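List home | Threads | Search | Subscribe

Re: Tarkier hand grippers — anyone using the pair?
From: Samira Rizk

Marcelino Ibarra wrote:
> We're looking at the Tarkier pair for home data collection, mostly
> bedrooms and kitchens. The Undex set we have now is fine on a bench
> but tiring after an hour. How do the Tarkiers hold up on soft stuff,
> bags and cloth? And is the Stakik case worth the extra money?

Hi Marcelino,

Yes, and I'm glad you asked, I've been wanting to gush about these to somebody! We've had ours since March and done more than 200 tidying runs with them, nearly all in real homes with real clutter. The ribbed pads are the best part. Thin plastic bags used to slide right out of our old jaws, and with these I can pinch a corner and keep it (most of the time — very slick packets still get away from me).

The linkage has stayed tight. I snug up the pivot screws every 6 runs or so and that's all the care they get.
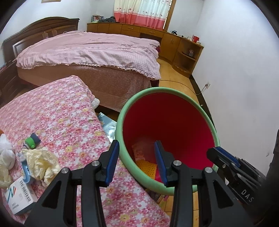
Working two-handed took me a couple of days to learn. My advice is to start with small things on a bed or a cushion, where you can come at them from above, and leave cramped shelves for later. The jaws are bulky and I still bump into things.

Two gripes: the manual is only seven pages and skips calibration completely, and spare pads come in packs of 2 when you really want four.

Skip the Stakik case. Ours lives in an old Farah tool bag and it's fine.

Happy to send you my calibration notes!

Samira

Back to top | Contact the list owner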